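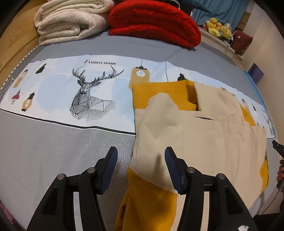
A mustard-yellow and beige garment spread on a long printed cloth panel.

Garment folding is the arranging of clothing into flat, compact shapes for storage, display or transport. It is practiced in households, laundries and shops, and usually follows drying or ironing.

Folding is normally done on a flat surface such as a table, bed or padded board. A cloth laid underneath keeps the garment clean and limits slipping. The piece is first spread out and smoothed by hand, as wrinkles left at this stage tend to set as creases. Garments made in panels of two colors are often folded along the seams – a method that gives straight edges but can leave thick layers where flaps or openings overlap.

Methods

In the flat fold, the sides are brought to the center and the length is then halved or folded in thirds. In the roll, the garment is folded lengthwise once and wound from the hem. Rolling is common in travel packing, while flat folding is preferred for shelves.

Storage

Folded garments are kept in drawers, on shelves or in chests. Heavier pieces are placed at the bottom of a stack. Long storage in one position may mark the fabric along the fold lines, and delicate textiles are refolded from time to time along different lines.

See also: Ironing; Laundry; Linen closet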